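Towel Folding with Two Grippers
A student project from the Lendau Robotics Club

README, last revised April 2025

Hello, and thank you for opening this file before opening the data folder! We know it's tempting to go straight to the recordings, and most of us would do the same, but a few minutes here should save you some puzzling later on.

The collection is the work of the Lendau Robotics Club, which meets after classes and is open to anyone who is willing to sit through the safety talk. Seren Pritchard started the towel project as her term assignment, and it grew until most of the club was taking part (and most of the club had brought a towel from home). Alasdair Laing is our faculty advisor. He wrote the conversion script and answers questions about it with great patience.

What we recorded

There are 500 recordings of people handling terry-cloth towels with a pair of hand-held grippers, one in each hand. We chose towels for the main set after a long discussion. T-shirts were the other strong candidate, and we may still get to them, but a thick towel has a nice heavy drape and a woven band near the end that gives you something to aim for.

Each recording belongs to one of 3 tasks:

lift - pick the towel up from the table and hold it
stretch - take hold with both grippers and pull the cloth out between them
fold - bring one end over the other and lay it down

The stretch task took us the longest to learn. A thick fold wants to bunch up between the fingers, and if you close on too much cloth you will find it hard to let go neatly. Seren's advice to new members is to take a small pinch, go slowly, and keep the elbows in. Please read that again if you are planning to record with us - it really does help!

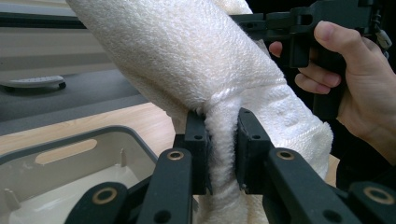
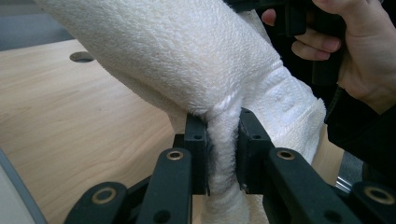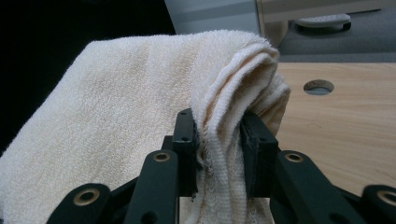 White and cream terry cloth held in the gripper fingers.

How the folders are set up

The top folder is called ladus, after the club's old file server, and changing the name now would break the scripts. Inside it you'll find one folder per task, and inside each of those, one folder per recording. Every recording folder holds the video, the finger-opening log and a small notes file. The notes are typed by whoever was at the keyboard that afternoon, so some are a single word and some go on for a paragraph about a stubborn corner.

A "keep" field in the notes file tells you whether we consider the attempt usable. We left the poor attempts in. There are 43 of them marked "no", mostly drops and late starts, and Seren found them handy when she was testing her slip detector. If you only want clean attempts, filter on that field before you do anything else.

Things to watch for

The towels are pale and so is the tabletop, and a simple color threshold will have trouble separating the two. We tried it, more than once, and ended up drawing masks by hand for a small part of the set. Those are in the masks folder and you are welcome to them.

The log and the video are lined up by a finger tap at the start of each recording. In 2 of the fold recordings the tap is missing. They are listed in known_issues.txt, along with anything else we've been told about.

Using the data

Class projects, club projects and plain curiosity are all fine with us. If you publish something, please mention the Lendau Robotics Club and send us a copy, as we like to pin them up by the door. We do ask that you not try to work out who is holding the grippers in any recording.

Next up is a washcloth set, which we hope to have ready in August. Corrections and questions can go to Alasdair or Seren through the club mailbox. If you write about a particular recording, please include its folder name so that we can find it.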